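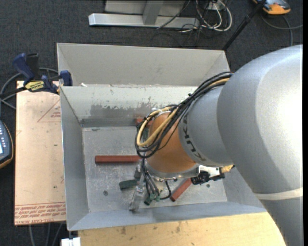 A KUKA arm with a metal gripper over a sheet-metal bin holding reddish-brown and dark green pieces.

Drurkora is a bin-picking kit sold by the firm Illurex for use with industrial robot arms. It is meant for small and mid-sized shops that already own an arm and would like it to take mixed parts out of a bin, one at a time, without anyone having to lay them out first. The kit comes with a gripper, a hose and cable set, mounting hardware and a planning program called Eva, which chooses where to grab and how to get the arm back out again without bumping the walls.

History

The idea goes back to Thanasis Gavalas and Florian Marchal, who had spent a good many years setting up packing lines and were, by their own cheerful account, tired of building a new feeder for every new part. Their first version, Gautier, was sold to just 15 customers and could handle only one shape of part per bin. Drurkora followed in July and did away with that limit, much to the relief of the people who had bought the older kit -- they were offered the new software free of charge.

Use

Setup takes most people a day or two, and a good part of that goes into routing the cables so that the wrist can turn freely. Parts are taught to Eva from drawings or by showing them to the system one by one, up to 41 kinds in a single job.

Reception

Abbas Rezaei, who reviewed the kit over some 3,412 picks, liked the patient way it works around long parts lying against a wall, though he found the manual thin and the corners of a deep bin still troublesome. Gwenaël Lemaire was fonder of the gripper than of the software, and wished the fingers were easier to swap.

See also: Gautier (bin-picking kit), Illurex

Last edited October 8, 2026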